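Kitchen Bench Tips: Trying Out Grippers and Wrist Trackers at the Fridge

I've been testing gripper fingers and cameras in my own kitchen since June, and people keep asking how I do it without wrecking the place (or the groceries). So here are the tips I'd hand to a friend who wanted to start this weekend!

Start with the fridge. I know, everybody starts with blocks on a table, and I did too, but a fridge gives you a door that swings, shelves at silly heights, slick plastic and soft bags all in one spot. If a gripper does well there it'll probably manage the rest of the kitchen.

Do every task with your own hands first. I wear a tracker on each wrist and run through the reach at normal speed, then again slower, and I save both. When I try the same reach later with the Castbridge two-finger gripper, I have something to hold it up against. Before I worked this way I was just squinting at it and saying "yeah, pretty good," which is a lousy way to compare anything.

Snug the straps, then shake your hands like you're drying them. If the tracker slides, go one notch tighter. I lost a whole evening to a left strap that crept toward my thumb and made every grasp look crooked. Push your sleeves up past the elbow too – a cuff will flop over a marker the second you reach up high.
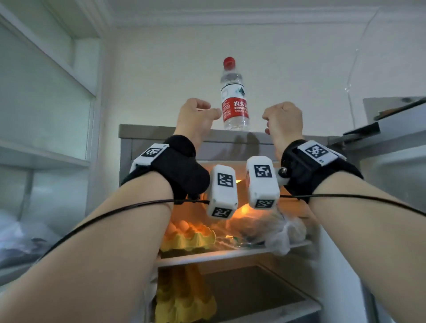 Wipe the markers with a dry microfiber cloth before each session. Kitchen air is greasy, greasier than you think, and the Trevo camera I use starts dropping markers when there's a film on them. Don't use glass cleaner on printed ones. Mine smeared and I had to print the whole set over.

Now, fingertips. I've tried the hard Starbridge tips and the soft Yupanqui ones, and if I could only keep one set it would be the Yupanqui. They give a little on a round bottle and don't skate off the cap. The Starbridge tips are better on cardboard and flat lids, though, and they rinse clean in seconds, while the soft ones hang on to every crumb. A drop of dish soap and an old toothbrush gets them decent again. Let them dry overnight.

Practice with full bottles and with nearly empty ones. A full bottle is stiff and forgiving, but a nearly empty one caves in and pops right out of the fingers (put a towel down). Leave eggs for much later. I use plastic ones, and I still wince when they hit the floor.

For cables, I like hook-and-loop ties and a bit of slack at the elbow. Too tight and it tugs your wrist at the top of the reach, too loose and it snags on the door rack.

Close the door between tries! Two minutes open is my limit, and I set the oven timer for it. Your milk will thank you, and so will your camera, which can fog if it goes from a warm room to a cold shelf over and over.

Last one: number your clips as you go and write one plain line about each in a notebook. I'm on clip 3089 now, and the line next to it says "soft tips, tall bottle, bumped shelf." Next up is the Castbridge with the longer fingers, as soon as I find the hex key.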